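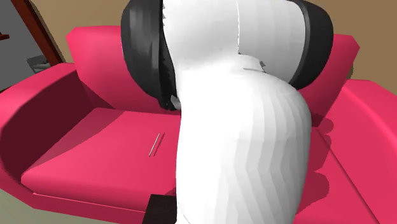
Tromley Sofa Cell for simulated arms

Scene file, arm mount and upkeep notes. Sold by Vandance as a download.

The Tromley cell puts one arm on a dark stand in front of a pink sofa and asks it to pick small things off the seat cushions. Vandance calls it "ready on first load." We would put it lower than that. The scene loads fine, but the arm needs setting up before the results are worth keeping.

Start with the base. The mount file is separate from the stand file, and if you move one, the other stays put. Lock them together before anything else. Then check the rest pose. Ours came with the elbow too low, and the forearm brushed the backrest on the way to the far cushion -- no warning in the log, just a stalled run.

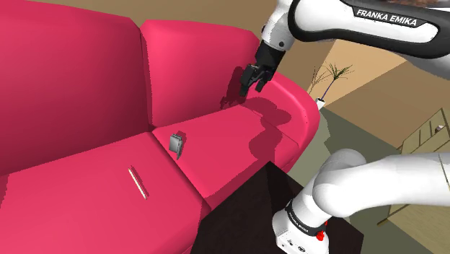

Plostby wrote in to say the rest pose was fine on their copy, and that the stall came from cushion friction set at the default. They lowered it and got through 100 resets clean. We tried the same change and still had to raise the elbow, so do both.

Upkeep

Clear the contact cache every 2,000 resets. The manual says it clears itself. Ours didn't.

After any update, reopen the gripper settings and look at the finger limits, which tend to go back to stock. Thin sticks suffer first.

If the arm shakes at rest, use the Catterall patch (file 121). It fixes the shake and slows loading, a trade the sales page leaves out.

License covers 6 seats. Support by email, mornings only.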